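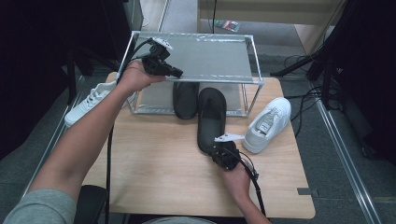
Station two, the shoe task, both grippers in hand.

The rule sheet at Ramo was one page when Gunhild Ladefoged started, and by April it was five. She had written most of the new pages herself. People called it the Book, although it was held together with a binder clip.

Rule 1 said that both grippers stay in the hands from the start tone to the end tone. Rule 2 said that nothing on the table is touched with bare fingers during a take. Rule 3 covered cables. Rule 4 covered sleeves. Rule 5 said that a take with a mistake in it is kept if the mistake is corrected, and thrown out if it is not. The operator made that decision and wrote it on the log.

It was Rule 5 that caused the trouble on Thursday.

The order came from a client named Dedasia, who wanted 600 takes of shoes being put on and under a clear shelf. Sandals went below and sneakers went on top, or the other way, depending on the card. Kalniņš had been on station two since eight in the morning. He was quick and he did not talk much. At the first break he had 22 takes on his log and all of them were marked good.

Gunhild sat down at the review desk with her coffee and opened the first one. It was fine. The second was fine. In the third, he set a sneaker on the shelf, the sneaker tipped over, and he let it lie on its side until the end tone.

She walked over to station two.

"Take three," she said. "The shoe fell over."

"It's on the shelf," Kalniņš said.

"It's on its side."

"The card says place the shoe on the shelf. It doesn't say which way up."

She picked up the card and read it. It said, Place the shoe on the shelf. She turned it over, but the back was blank.

"Would you leave it like that at home?" she asked.

"At home I leave them in the hall."

She went back to the desk and watched the rest. In four of them a shoe ended up on its side or its heel. In one he had noticed, reached back with the left gripper, and pushed it upright. He had marked that one good too, and by Rule 5 he was right. By Rule 5 he might have been right about the others. There was no mistake if the card did not call it a mistake.

She could throw them out. She was the lead and it was her name on the delivery. But he was paid by the accepted take, and she had been an operator for two years under a lead who threw things out without saying why. She remembered going home and trying to work out what she had done with her hands.

She called Eso, who handled the clients, and asked him what Dedasia wanted.

"They want shoes on a shelf," Eso said.

"Upright?"

"I suppose upright. Who wants a shoe on its side?"

"Is it written down anywhere?"

She heard him scrolling. It took a while.

"No," he said. "Can't you just tell him to do it right?"

"I can tell him that from now on. I'm asking about this morning."

Eso said he would write to them. He said they were slow to answer and that she should do whatever she thought was fair in the meantime, as long as the order went out on time.

After lunch she printed a new card. It said, Place the shoe on the shelf, sole down. If it tips, set it upright with the gripper before the end tone. She read it aloud to the three operators on shift and asked if there was anything in it that could be read two ways.

"What if it's a sandal?" said the woman from station one. "You can turn a sandal over and it still looks sort of flat."

"Sole down," Gunhild said.

"Which one's the sole, if it's new?"

They talked about it for ten minutes. In the end she added the words strap facing up and printed it again.

Then she took Kalniņš's log and wrote next to the four takes: Accepted under old card. Do not ship until client confirms. She initialed it and showed it to him, which was also not in the Book.

"So I get paid for them," he said.

"You followed the card you had."

He looked at the log for a moment and gave it back. Then he fed the cables down the side of the table the way Rule 3 said, picked up the grippers, and waited for the tone.

He did 25 takes that afternoon. She reviewed them after he had gone home. In the sixth one a sneaker rolled off the shelf and landed against a sandal, and she watched him stop, move the sandal clear, pick the sneaker up by the tongue, lose it, pick it up again by the heel, and set it down straight. It took almost a minute. He had marked it good, and in the notes column, where he never wrote anything, he had put: Tipped. Fixed.

She marked it accepted. Then she opened the Book and started on page six.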